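Chapter 2
Surfaces: Where Things Meet

Run your hand across the nearest tabletop. Your fingers tell you it is smooth, and for most purposes they are right. But if you could shrink down until a grain of salt looked like a boulder, you would find yourself standing in hill country, with ridges and valleys running off in every direction – and some of those valleys would be deep enough to hide in!

This chapter is about that hill country. Every object you will ever pick up, sit on, write with or drive over has an outside, and the outside is where most of the interesting business happens. Paint sticks to it. Rust starts on it. Friction, the subject of Chapter 1, lives there entirely.

In the town of Stastthorpe there is a flight of stone steps leading up to the old grain exchange. Each step dips in the middle, worn down by shoes. No single shoe did anything you could measure. Vasanthi Chacko, an engineer who grew up nearby, came back one July with a straight steel bar and a feeler gauge and began measuring the dips. Her notebook from that summer, with 77 readings in it, is the basis for the first worked problem in Section 2.3, and we think it's a lovely piece of simple science.

We use cookies to remember your place in the book. By continuing to read, you accept our cookie policy. Accept | Settings

Wear comes in several kinds, and you will learn to tell them apart. When a hard surface scrapes a softer one, we call it abrasion. When two surfaces grab each other and small bits tear away, we call it adhesion (a confusing name, since the same word is used for glue). When a part is loaded and unloaded over and over until tiny cracks spread, we call it fatigue. Real objects often show more than one kind, which makes them wonderful puzzles.

You don't need a laboratory to start. A cheap magnifier, a desk lamp set low to one side and a bit of patience will show you a great deal. Try an old key first, then a coin, then the heel of a shoe. Edges and corners deserve a long look, as they tend to take the most knocks.
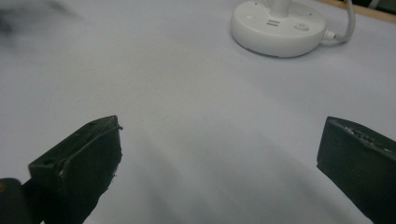
Figure 2.1 Two dark blocks above a pale tabletop. The one on the left has a scuffed face.

Before you go on, choose one object you use every day and draw it. Mark every spot where you think it touches something else, then check your drawing against the real thing under the lamp. Keep the drawing, as you will need it again for the project at the end of Section 2.5.

Key words for this chapter: asperity, abrasion, adhesion, fatigue, roughness, contact area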